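Pre-dig site safety checklist, with my comments
Trench 4, old Janjua laundry lot
Filled in by: Maysoun Saab, site supervisor
Walked with: Wissam Nassar

First thing, before anyone gets in the trench, I go around with the clipboard and a coffee. Wissam came with me this time and carried the tape. We started a bit before 7 in the morning.

1. Perimeter fence closed and signed - OK
Gate latch sticks, so lift it and then push. The sign on the road side had slid down to knee height and I've put it back up with new ties.

2. Trench edges clear of spoil - NEEDS WORK
The heap on the north side has crept way too close again. I know it's a pain to barrow it farther, but please do! Wissam moved the worst of it while I was writing this.

3. Shoring and ladder - OK
Both ladders tied off. The deep end, where the cellar wall comes through, has the Grellus props in and they're all tight. Nobody goes past the last prop until Britta Rieger has looked at that wall herself.

4. Buried services marked - OK, with a note
The old gas line is painted yellow and capped off. There's also a clay drain that isn't on any plan we were given (it never is, on these old lots). I've flagged it in blue.

5. Human remains procedure posted - OK
We've had 16 burials out of this lot so far, so everyone knows the drill, but it still gets posted in the hut. Stop, cover, call Britta, and stay with it until she comes. No phones out. Zuzanna Górecki's number is the backup.

6. Finds hut, floor and work surfaces - OK
Floor swept, no trailing cords, fire extinguisher in date. Table surface is sound, with no splinters to catch a glove on.

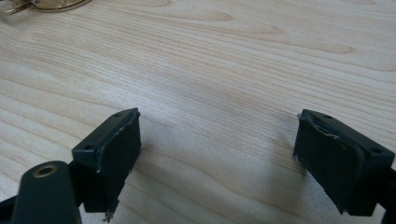
Item 6, tabletop.

Please keep food off it. I found crumbs next to a tray of teeth in February and I'm still not over it.

7. Storage racks - NEEDS WORK
The Prillero rack leans when the top shelf is full. Heavy boxes go on the bottom from now on. Box 499 is the lead coffin fittings, so wear gloves and wash up after, even if you only moved it a foot.

8. First aid kit and eyewash - NEEDS WORK
Kit is fine except we're down to the tiny bandages. Ghada Matar is picking up a box of the big ones. Eyewash is full and sealed.

9. Hard hats and vests - OK
We have 21 hats, all with good straps. Two vests are more mud than orange and I've taken them home to wash.

10. Pump and hoses - NOT CHECKED
Bidesier still has our pump in for repair. If it rains overnight, stay out of the deep end and come find me first.

Open items: 2, 7, 8 and 10. Wissam has 2 and 7, Ghada has 8, and I'll chase Bidesier about the pump after lunch.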